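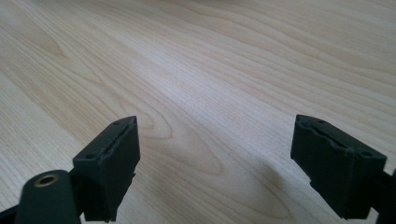

In my opinion, fingertips of a gripper should be changed by the calendar and never by the eye. At Brarthorpe we waited until somebody complained, and then we lost a morning for the alignment. Now we change both fingers after 2000 cycles, always as a pair, even when one still looks good. Rhys Goodwin finds this wasteful – he would file the groove and continue. I respect his hands, but a filed groove is a new shape, and the Draster settings were made for the old one.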